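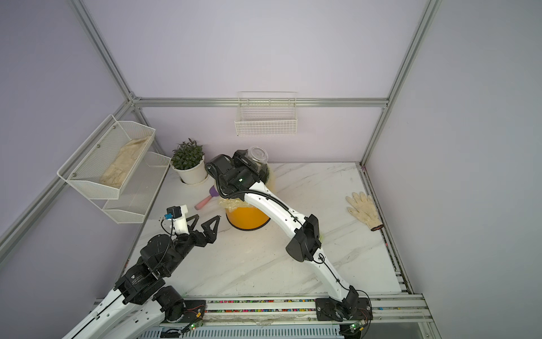 A reader asked after the last issue whether a potting corner really needs its own bin, and couldn't the crumbs just go in the kitchen one with the teabags. Fair question, they said they'd been walking across the landing with handfuls of compost since March.

Short answer, yes, get the bin. Longer answer below.

4th October. By the plants and windowsills desk
2 min read

Autumn tidy, then. Everything's coming indoors and the mess comes with it. Had a go at the small table this week, one plant, one bin, one brush, and wrote down what was worth keeping.

The bin first. Round one, bright orange, can't lose it. Liner folded right over the rim, well down the outside, otherwise it slides in the first time you drop anything with a bit of weight. Crumpled is fine. Put it in the middle of the table while you work and move it after. Floor is no good, you miss.

Then the brush or spatula or whatever you've got with a long handle. Pink and purple, ours. Keep it by the pot. Dirt gets out in front of the pot every single time, only a few specks, but on a pale top you see every one of them and on a damp cloth it just smears. Sweep dry, wipe later.

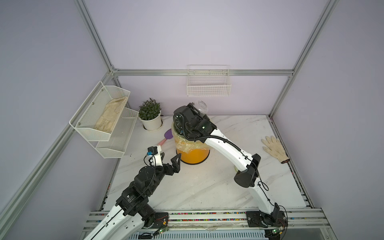
Hedow Home & Garden Club | Plants and Windowsills

Walls. Wire baskets are the best thing for a small corner, dirt drops through and you can see what you've got. Glove goes in the top tier, laid flat. Yes it's grubby, it's a work glove. Don't ball it up, it goes stiff. Leave the lower tier empty for as long as you can bear, same for any basket on the back wall, becuase once they fill up with labels and string you'll be back to piling things on the table.

Saucer under the pot, always. White pot on a white saucer looks smart but wants wiping more than terracotta does.

Jars and cups. Clear ones only please. Had a question from the Gruvside lot about storing leftover bits, sand, grit, dry mix, and it's the same answer as last time: if you can see through the side you'll know what's in there and how much. Tip out anything you can't name. A thin layer left at the bottom isn't worth saving, it packs down
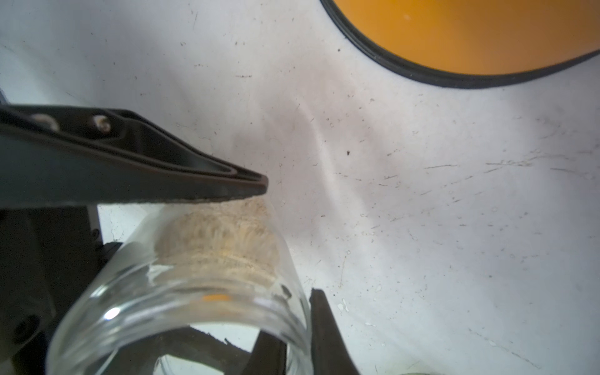
and then you're scraping at it with a teaspoon in spring. Hold it over the bin, knock the base, done. If it won't shift leave it a day somewhere warm and try again.

Scratches on the table top, a few people worried about this. Grit does it, mostly from dragging pots about. Lift them. Old marks won't come out and we've stopped trying, a mat hides the worst.

Swap shelf at Gruvside is open again, spare saucers and clean jars espcially wanted. No lids needed. More on bulbs next time if there's room.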